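Small Containers: Gallery
Protness Household Collection, Lelatcombe
Page updated January 22, 2025

Home | Visiting | Galleries | Loans | Contact

The Protness collection is made up of ordinary things from houses, shops and offices. This page covers the small containers: cups, pots, tubs and trays that were used to hold other things on a desk, a shelf or a kitchen table. There are up to 400 of them in the store. The entries on this page give a line or two on the main groups, with notes on how they are kept and shown.

Very few of the pieces are valuable. Most were bought cheaply, used for years and given to us when a house was cleared. Where we know what a container was used for, the entry says so. Where we don't, the catalogue just says "holder" and gives the size.

Egg cups
The largest group. Most are plain white, and several have a shallow saucer joined to the base. One donor kept drawing pins in hers, and we have left the rust marks where the pins sat.

Spill holders
Tall and narrow, made to stand on a mantelpiece. Two have been drilled through the base at a later date, probably to make them into lamps.

Paste pots
Glass, with metal lids. The brushes are missing from all but one. The labels have been left on even where they are coming away, and these pots are stored upright so that the paper doesn't rub.

Pencil cups
The pencil cups came mainly from offices in Drendville. The tall ones tend to fall over when they are half empty, and a good many are chipped on the rim for that reason. The heavy ones with a thick base are in much better order. We show them empty.

Square cups
Square containers turn up less often than round ones. They sit neatly in a row and waste less space in a drawer, but they are harder to wipe out because dust settles in the corners. Rounded corners help. We clean the insides with a soft dry brush first, then a barely damp cloth wrapped over a wooden stick. Plain cream is the commonest colour in this group. It shows ink stains badly, and visitors often ask whether we bleach them. We don't.

Small pieces like these are looked at on a pale, flat surface with clear space on all sides. Chips and fine cracks are easier to find when nothing else is crowding them, and a low piece can be seen into from above without being picked up.
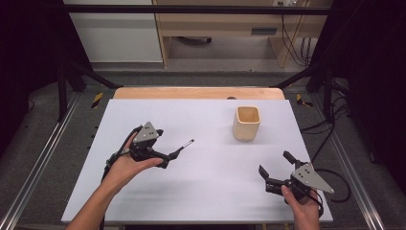 Anything with an open top is checked inside as well as out. Grit, old wax and dried glue often collect at the bottom, and a container that looks clean from the side can have a hard ring of dirt where the wall meets the floor. The condition note records the rim, the outside walls, the inside walls and the base, in that order, with any mark of use listed separately from damage.

Sizes are taken across the widest part of the rim and from the surface to the highest point. On a square cup we measure across the flat sides and leave the corners out of it. Older records at Protness used the diagonal, so if you are comparing a card from the old index with the present catalogue, the old figure will be larger.

Salt cellars
Mostly pressed glass. The pairs have been kept together, and single ones are in their own tray. A spoon came with one of them but doesn't fit it, and probably belonged to a mustard pot.

Mustard pots
Blue glass liners, some without their outer pots. A liner on its own is easy to mistake for a small drinking glass, and at least one had been used as a toothbrush holder.

Ring and pin dishes
Flat, shallow and very easily broken. These came from dressing tables and were often sold in sets with a tray and a pair of candlesticks. We have one complete set. The rest are odd pieces.

Catalogue number 1419
A small brown pot with no lid and no maker's mark. It has string tied under the rim with a double knot, and the string is much newer than the pot. It was found holding picture hooks. The Benjelloun gift included three more very like it, and all four are now kept in one box.

The Benjelloun gift
This came to us in a single delivery in July, packed in shirt boxes with newspaper. It includes pots, tins, two tape dispensers and a tray of loose lids. Matching the lids took longer than the rest of the cataloguing. A few still have no pot and are stored flat in a shallow drawer, in order of size.

Tins
We take tins only if the lid is present. Painted tins are shown with the lid on and the hinge side to the back. Several have lists written inside the lid in pencil, mostly buttons and fuse wire.

Tray of 16
A wooden tray with 16 compartments, used in a hardware shop in Drendville for small brass fittings. The compartments were labelled by hand and relabelled at least twice, one slip pasted over another. The shop's stock book begins in 1923, but the tray isn't mentioned in it and may be later.

Seed cups
Thin card with waxed insides. These don't travel well and are not available for loan. A flattened one can sometimes be eased back into shape, though we would sooner leave it flat than split the seam.

Bathroom mugs
Plastic and enamel. The enamel ones are heavier than they look. Chips on the handle are very common, and where the metal underneath has rusted we keep the piece dry and away from the others.

Storage
Cups and pots are kept one layer deep in lidded boxes, with a strip of unbleached cotton between rows. We used to nest them to save room and have stopped doing so. Nested pieces stuck together in warm weather, and two glazed pots were scratched getting them apart. Each box has a list on the short side. If you are using the study table and take something out, please put it back in the same space, with the number facing the front.

Looking at pieces in Lelatcombe
The small containers can be seen by appointment. Tell us which group you want when you write, and give catalogue numbers if you have them. Boxes take some time to bring over from the store, so please ask for no more than two at a visit. Bags and coats go on the hooks by the door. Pencils only at the table.

Lift each piece with both hands, from low down on the sides. Please don't pick anything up by a handle or rim, even if it seems sound. Many of the handles have been glued back on at home and the old glue is weak.

Offering something to the collection
We are still looking for spill holders, square cups in any colour but cream, and pots that still have their original contents. We have enough egg cups. Send a short note with the size and what it was used for, and don't clean it before you write. Old pins, chalk or buttons can be left inside, and we will list them with the piece.

Next gallery: Trays and drawers
Previous gallery: Jugs
Back to all galleries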